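**Project report – do home teams really get more cards in their favor?**
Submitted 08/09/2018

I picked this topic because I lost an argument. My cousins swear that referees go easy on the home side, and I said it was all in their heads, and then I had no numbers to back me up. So when our stats class asked for a project with real data we collected ourselves, I knew what I wanted to do!

The league I used is the Belodgate Amateur League, which has 16 clubs and plays on weekends from fall until the end of April. I chose it for a pretty lazy reason: the match sheets are posted as scans on the league site, going back years, and each one lists yellow cards, red cards, fouls and the final score. I went through 200 matches. That doesn't sound like a lot until you're typing them in by hand (the scans are crooked and my laptop couldn't read a single one of them).

My first plan was to compare home and away yellow cards and stop there. Away teams got more. Great, I thought, I lost the argument for good. But then my teacher asked if away teams also commit more fouls, and I had to go back and add a fouls column to the whole spreadsheet. That took me most of spring break.
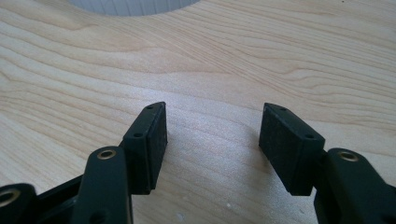
With the fouls in, the gap got a lot smaller. Away teams do foul more, mostly in the second half when they're behind and chasing the game. If you look at cards per foul, the home side still has a small edge, but it's the kind of edge that could come from luck. I ran the test we learned in class and couldn't rule that out.

The club that messed with my results the most was Tovness. They picked up 31 yellows away from home, way more than anybody else, and when I took them out the difference between home and away nearly went away too. I kept them in for the main result, since they're a real team and they really got those cards, but I report it both ways in the table at the back.

I also wanted to check crowd size. If refs feel pressure from fans, you'd expect more of it at the big grounds. The biggest crowd I found was 2,000, for the derby between Wada and Zullport, and that match had no cards for either side – so much for my theory. Most sheets left the attendance box blank, though, so I dropped this part. I'd love to try it again with a league that fills in its paperwork.

**What I would change**

- Write down the referee for each match from the start. I only thought of it near the end, and I'm pretty sure a couple of strict refs explain a lot.
- Split the cards by half. I have the minutes for some matches but not all.
- Treat a second yellow the same way every time. I counted it as a yellow plus a red in the early matches, then changed my mind and had to fix them.
- Back up the spreadsheet. (I lost one evening of work.)

I told my cousins the result and they said it proves they were right. I said it proves nothing either way. We're going to the opening match at Zullport together, and I'm bringing a notebook.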